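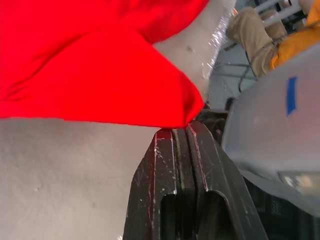 Kadri Sproģis asked last time whether you really have to shake a cloth out before you fold it, or whether that's just something mothers say. I said I'd come back to it, so it's where we start.

Session 4: Cloths and covers
Household Skills evening course, Patgate

My answer to Kadri is yes, mostly. A big cloth that's been lying in a heap has set its own creases, and if you fold straight over them you lock them in. Take it by two corners of one short side, hold it up and give it one good snap (mind the lampshade!), then let it hang for a bit. A red cloth like the one we've got shows every line once it's on a table, so it's worth the extra minute.

Finding the hem
When a cloth is in a heap, don't grab the middle. I know it's tempting. Look for a bit of hem, pinch it, and run your fingers along until you reach a corner. Then keep hold of that corner and carry on along the next side to find its neighbour. If the hem has turned under itself you'll feel a double thickness, and you can smooth that out as you go.

Lifting a cloth off other things
Most of us have pulled a cover off in one go and sent something flying. My way is slower:
Lift the edge nearest you and look underneath first.
Fold the cloth back on itself, away from you, a forearm's length at a time.
Stop if it drags. Anything wrapped in plastic will cling to cotton, and you can tip it over before you've noticed.
Move whatever was under there before you start on the proper folding.

Folding for the shelf
Halves, then halves again, then thirds. Kwadwo Agyeman rolls his instead, and I have to say they come out with fewer lines, so try both and see what suits your cupboard. If you're folding alone, use the table as your second pair of hands and let the cloth lie flat while you walk round it. Wipe the table first, crumbs get everywhere.

Washing reds
Wash a new red on its own, cool, at least twice. I once put one in with a pale tablecloth and had a pink tablecloth for years (I quite liked it in the end). Dry it out of strong sun, inside out if it has a lining.

For next time
Bring one cloth from home, any size, unironed please. Amerley Kyei has offered to show us fitted sheets, which I've been putting off since the course began. Fitted sheets are on page 19 of the booklet if you want to read ahead, and there are spare copies on the shelf by the door.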